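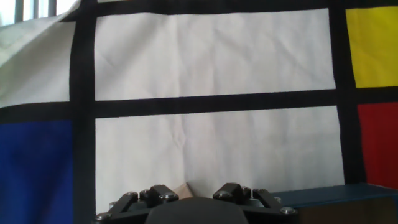
3.2 Follow-up of shedding after scalp treatment

Reading time: 3 minutes

Shedding in the first weeks after the start of a topical treatment is a common reason for patients to stop using it. The clinics in the Veres group recorded early stopping in their yearly returns, but the forms did not separate patients who stopped on medical advice from those who stopped on their own. The present section reports on the patients for whom this difference could be established.

A total of 307 adults were invited at their first visit. Of these, 147 agreed to keep a daily record and to return for a scalp review after 14 weeks. Patients with scarring forms of hair loss, those who had undergone a transplant, and those already taking tablets for hair loss were not invited. Written consent was obtained in all cases.

Daily records were kept on paper or in the Skedis diary, according to the wish of the patient. Hairs were collected after a standard wash over a covered drain, dried on gauze and placed in dated envelopes. Counting was done at a single site by two readers who did not know which product the patient had been given. Where the two readers disagreed by more than a small margin set in advance, the envelope was counted again by a third. Around 3000 envelopes were received, and those without a legible date were set aside before counting began.

The position of the hair part was marked at the first visit and found again at review by measuring from the bridge of the nose. This method is simpler than a tattooed reference point and was accepted more readily by patients, but it is less exact. Small changes in density along the part should therefore be read with caution. The arrangement of the review visits is set out in Figure 3.

Figure 3. Order of visits. First visit: history, scalp examination, marking of the part, issue of envelopes. Interim contact: by telephone, no examination. Review: scalp examination, return of the diary, interview on reasons for stopping.

The interview was held after the examination so that the examiner would not be influenced by the answers. Most patients who stopped early gave increased shedding as their main reason. Itching and the time needed each evening were also mentioned. Several patients had not been told that early shedding may occur, and the leaflet in use at two sites until August made no mention of it. The wording has been revised by Beverley Haworth and is now the same at all sites.

Related items

Washing frequency and hair counts: a note on method
Agreement between readers in the Clustik scalp series
Patient leaflets on topical treatment, revised text
Trivo registry: list of recorded outcomes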